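Cómo elegir y colocar un soporte de móvil en la mesa sin tirar el dinero

Llevo años desconfiando de los soportes de móvil. Casi todos prometen estabilidad, ergonomía y no sé cuántos ángulos, y luego el teléfono se va de espaldas en cuanto le das dos toques a la pantalla. Aun así hay trabajos en los que hace falta tenerlo de pie: leer una receta, hacer una videollamada, seguir un cronómetro. Estos son los pasos que sigo antes de quedarme con uno.

Paso 1. Pesa el móvil con la funda puesta
El fabricante da el peso sin funda, claro. Ponlo en la báscula de cocina tal como lo usas cada día. Si la base pesa menos que el teléfono, mala señal. El Satico que me prestó Isabelle Hiebert pesa 96 gramos y no aguantó ni una tarde. Ella sigue encantada con él, allá cada uno.

Paso 2. Decide si quieres base redonda o pies pequeños
Los pies pequeños ocupan poco y caben en cualquier cajón. A cambio, dejan el móvil bastante recto, y no me creo que eso sea cómodo para leer sentado. La base redonda ocupa más mesa, pero reparte mejor el peso.

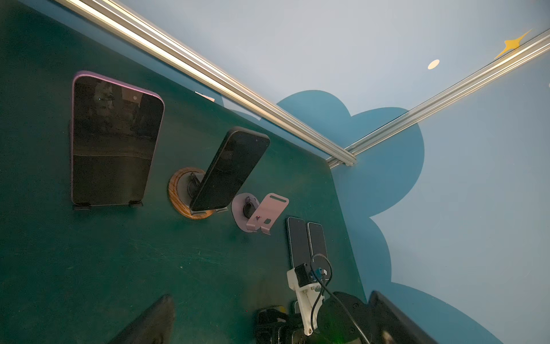
El ángulo importa más que el material, digan lo que digan los anuncios. Para leer en la mesa, busca una inclinación hacia atrás como la del móvil negro sobre la base redonda de madera; el morado, derecho sobre sus dos piezas negras, me sirve para tenerlo a la vista y poco más. En el soporte rosa vacío fíjate en la ranura alargada de arriba y en el hueco redondeado de abajo. Antes de pagar por una chapa doblada así, comprueba con tu propio cargador si el cable pasa por donde debería. Yo no lo daría por hecho.

Paso 3. Haz la prueba del dedo
Coloca el móvil en vertical y toca la esquina superior de la pantalla, primero flojo y después como cuando escribes con prisa. Repite en horizontal. Si baila, devuélvelo. Gertraud Koller defiende que con una gota de masilla adhesiva se arregla — puede ser, pero yo no compro un soporte para acabar pegándolo a la mesa.

Paso 4. Controla los reflejos
Siéntate en tu sitio con la pantalla apagada. Si ves en ella la lámpara o la ventana, gira la base antes de tocar la inclinación. Casi siempre basta con un poco.

Paso 5. Ordena el cable
Llévalo por detrás y deja algo de holgura. Un cable tirante acaba arrastrando el soporte hacia el borde.

¿Y el precio? El Vullberg me costó 17 euros y no he encontrado motivo para gastar más.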